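# Tiling a small utility room wall - brick pattern or straight, and what do I do about the grout?

**Posted by Vilitz**, 19/04/2024

Hello everyone, I hope this is the right part of the site. I've been reading the tiling threads for weeks and have only now plucked up the courage to ask something myself.

We have a little utility room at the back of the house, just the washing machine, a sink and a door to the garden, and the wall behind the sink has been bare plaster ever since we moved in. I've bought long, thin tiles in a soft grey-green (they were end of line and I got rather carried away) and I'd like to have them up before my in-laws come in June. I have tiled once before, a splashback, all squares, and it came out well enough that I've grown a bit over-confident.

My trouble is that I can't settle on the layout. My other half likes them stacked in straight columns, which does look smart in the magazines, and I like them staggered like bricks. The wall isn't very flat either. There's a slight belly in the middle that you can feel if you run a long level over it, and I've a feeling one of the two patterns will show it up worse than the other.

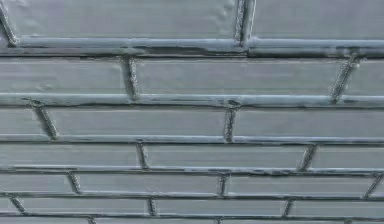 Grout is the other worry. Everyone I ask tells me to match it to the tile so it disappears, but I do like a joint you can see. I keep coming back to that pale green with the shiny silvery lines running between the courses, and I wonder whether something like it can be done at home with ordinary materials, or whether I'd regret it the first time I had to clean it. Those lines stand proud of the panels too, and I imagine mine would have to sit lower than the tile.

So, in short: which pattern for a wall with a belly in it, and is a metallic-looking joint daft in a room that gets splashed every day? Thank you in advance for your patience!

---

**Dunau**

Brick pattern every time, looks more natural. Just use white grout, it's cheap and you can get it anywhere. Ours has been up 10 years and it's fine, bit grey by the sink.

---

**Cruickshank**

Welcome, and well done for asking before you've mixed the adhesive - plenty of us have done it the other way about, me included.

Take the pattern first. Long tiles are very often slightly bowed along their length. Put two of yours face to face and see whether they rock. If they do, the middle of each tile is a touch higher than its ends, and a half-and-half stagger puts those high middles right beside the low ends of the row above. You get a little lip at every joint, and on a wall with a belly it catches the light dreadfully, especially from a side window. The cure is to shift each row by a third of a tile. It still reads as brickwork from the doorway, and the lips are much smaller. Straight columns are kinder on bowed tiles, but they show every wobble in your vertical joints, and you'd need to be very neat all the way up.

Whichever you choose, see to the wall before anything else. Hold your level across it and mark where it rocks. If the gap at the ends is more than 3 mm, I'd skim the low areas out with a wall-levelling compound and let it go off properly, however long the tub tells you. Please don't try to make it up with thick dabs of adhesive. I did that in our first bathroom, and I could hear hollow tiles every time I tapped one with the shower head.

Now for the grout. You can get glitter or metallic additives, but most of them are meant for epoxy grout, so do read the packet. Epoxy is a good choice by a sink, as it hardly stains, though it goes off quickly and the haze is a beast to shift once it has set. Mix small amounts and wash as you go. If you've never used it, do a practice board with 4 spare tiles and leave it in the utility room for a few days so you can see it in morning and evening light.

You're right about the depth as well. A joint that stands above the tile would collect soap and dust on its top edge, and it would be a nuisance to wipe. Finish it just below the face with a damp sponge, or look into metal trim strips if it's really the raised line you're fond of. A single strip along the top row can look lovely, and it hides the cut edges.

One last thing, about buying end of line. Count your boxes now! I reckon on roughly 200 tiles for a wall like ours, plus a box for breakages, and if yours are discontinued you won't be able to pop back for more.

---

**Vistent**

Agree with the above about a third offset, our tiles even had it printed on the box and we didn't notice until the second row was up.

Only thing I'd add is don't start from the floor. Fix a straight batten level across the wall one tile up, work upwards from that, then take it off and cut the bottom row to fit. Our floor ran out of level by nearly a whole joint and you'd never know it now. And silicone where the tiles meet the sink, please, never grout, it cracks.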